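The Book That Started in the Middle

Most chronicles begin with a flood, a founder or a king. The Mevar chronicle begins with a complaint about salt. The very first line of it, at the top of a page with no title and no greeting, says that the salt came late again and that the men from Bunaveck are to blame. Again! We haven't even met these people and they are already fed up with each other.

I have loved this book ever since I first read a bad photocopy of it as a graduate student, and I've been waiting for an excuse to write about it. The excuse is a new edition, edited by Agnes Baird and Arif Ranasinghe, who spent 20 years on it. It runs to 845 pages with the notes, and the notes are half the fun.

The chronicle was kept in the river town of Mevar by members of one family, the Pavliuks, who handed the job down from parent to child along with the house and, it seems, the grudges. They wrote about weather, prices, marriages, lawsuits, a bridge that kept falling down. Now and then a war goes by. Armies get a line or two. The lawsuit over the Tomeck meadow gets eleven pages, and then comes back a generation later for nine more.

For a long time historians treated the book as a kind of quarry. You went in, took out a grain price or the date of a frost, and left. The family's own opinions were thought to be in the way. What Baird and Ranasinghe have done is read it straight through as a piece of writing, asking who was holding the pen on any given day and what that person wanted the next reader to believe.

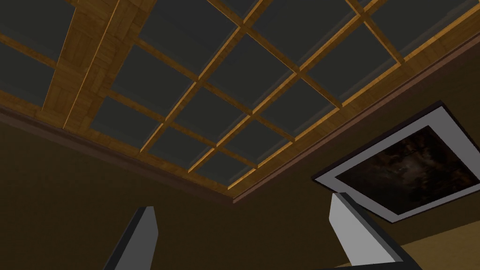 Khrystyna Panasiuk thinks that even this doesn't go far enough. In her view the Pavliuks weren't recording the town so much as arguing their case in it, and every entry, down to the hailstorms, should be read as testimony from one side of a dispute.

I wouldn't go all the way with her (it is hard to see what anybody gains by lying about hail), but she's right about the meadow. Take the entry where the third writer, a woman who signs only with a small looped mark, copies out the old boundary from "my grandfather's page." The editors went back to the grandfather's page. The boundary there runs to the willow. In her copy it runs to the far side of the brook, which would have added a nice strip of grazing. She didn't scratch anything out or paste anything over. She simply wrote it down wrong, in a beautiful steady hand, and trusted that her children would never turn back that far.
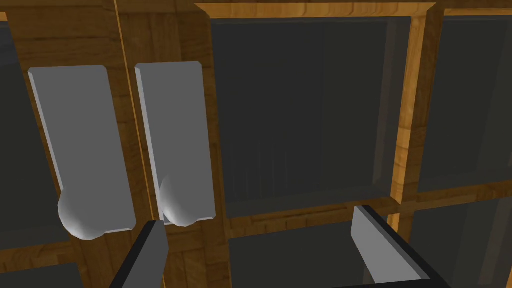 Gray handles on a wooden cabinet front.

The edition numbers every entry, 3,417 of them, and the numbering alone changes how you read. You can see the gaps now. There is a stretch in the second writer's time when the book falls silent for four winters and then picks up with the price of rope, as if he had only gone out to check on a horse. Older scholars guessed at plague. Ranasinghe makes a much homelier argument from the ink and the ruling of the pages: the family had run out of paper and was too proud to borrow any from Bunaveck. I find that completely convincing, and I laughed out loud on a train.

Then there are the genealogies. Like so many families of their kind, the Pavliuks eventually wanted ancestors, and around the fourth writer they begin to acquire them at speed. A miller becomes a steward. The steward turns out to have a cousin at court. By the fifth writer the line goes back to a companion of a prince whose name is spelled three different ways on one page. Baird prints the versions side by side, so you can watch the family tree growing downward, roots last.

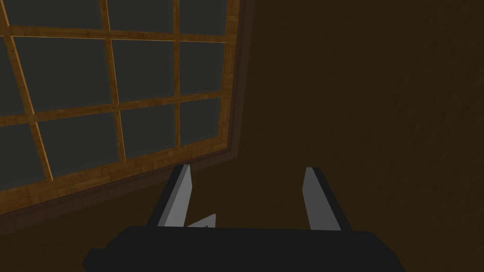 Wooden window with rectangular panes, set in a dark brown wall.

Fares Akl has shown that this happened in other river towns too, often within a few years of a tax change that made descent worth money. His chapter in the companion volume is dry in places but the central table is a marvel, and anyone who works on family records should have it pinned over the desk.

What I hadn't expected was how much the translation would do. Solomiia Sydorenko gives each writer a voice. The first is gruff and leaves out his verbs. The third is sly and balanced, with long sentences that circle back to the meadow however far off they start. The fifth is frankly a bore, and she has had the nerve to let him be one, though she keeps his single good passage glowing: the night the ice broke and the whole town stood on the bank in April, listening. 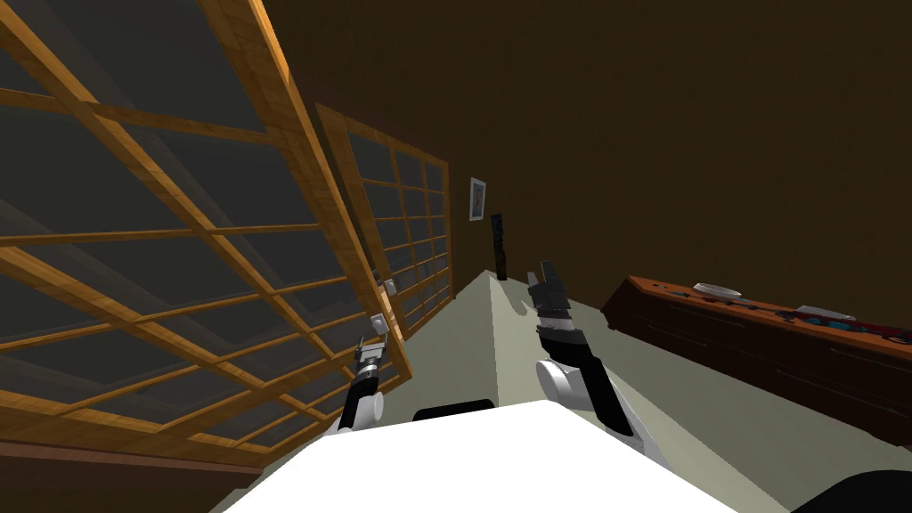 He writes that it sounded like furniture being moved in a house upstairs. After pages of princes and cousins he suddenly has nothing to prove, and for half a page he's the best writer of the lot. Then he remembers himself and goes back to his ancestors.

A few grumbles. The index is thin on places, and the one map puts Tomeck on the wrong bank, a mistake the third writer would have enjoyed. I'd also have liked more about the binding, which was redone at least once and may have shuffled the early leaves. If it did, then the salt complaint might not be the first line at all, and there could be a proper opening lost somewhere, with a founder in it and maybe even a flood. I hope it stays lost. Start with the salt, and keep a finger in the notes.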